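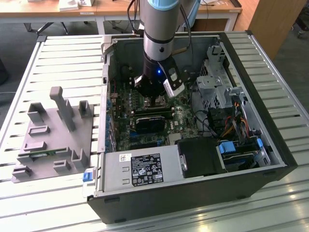 7.4 Défaut 743 : prise du processeur interrompue

Le défaut 743 s'affiche quand la cellule Skitton perd confiance dans ce qu'elle tient. Le bras s'immobilise, pince fermée, et attend. Il est très patient. Le processeur l'est moins.

Attention : ne jamais ouvrir la pince depuis le pupitre tant qu'elle se trouve au-dessus du châssis. Une chute de quelques centimètres suffit à plier les broches du socket, et le service Trosalico ne prend plus ces réparations sous garantie depuis mars.

1. Passez la cellule en mode manuel. N'appuyez pas sur Reprise : le bras reprendrait son mouvement exactement là où il avait commencé à se tromper.

2. Limitez la force de serrage à 70 % dans le menu Kerslake. À pleine force, le composant ne tombe pas, mais il ne ressort pas toujours dans la forme prévue par son fabricant.

3. Vérifiez l'orientation du composant entre les doigts. 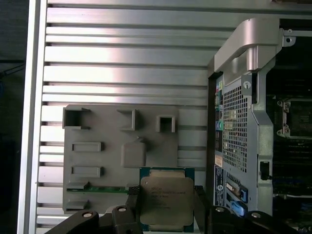

Fig. 7-3. Processeur tenu entre les deux doigts, au-dessus du poste ouvert.

4. Dégagez le bras à la verticale, en vitesse lente, jusqu'à ce que la pince dépasse le bord du châssis de plus de 300 mm. Surveillez les câbles du bras pendant la montée - ils ont un goût prononcé pour tout ce qui dépasse.

5. Amenez la pince au-dessus d'un tapis antistatique, soutenez le processeur par les bords et ouvrez.

6. Examinez le socket à la loupe. Si une broche est pliée, arrêtez-vous là et remplissez la fiche Stinness. Le redressage à la pince à épiler a ses adeptes, ils commandent beaucoup de cartes mères.

7. Acquittez le défaut, puis relancez un cycle à vide.

Note : si le 743 revient 3 fois dans la même série, refaites l'étalonnage de la pince (section 5.2). Éteindre et rallumer l'armoire efface le message, pas la cause, et le journal en garde la trace.

Procédure révisée par Pramila Kaushik, 27 oct. 2024.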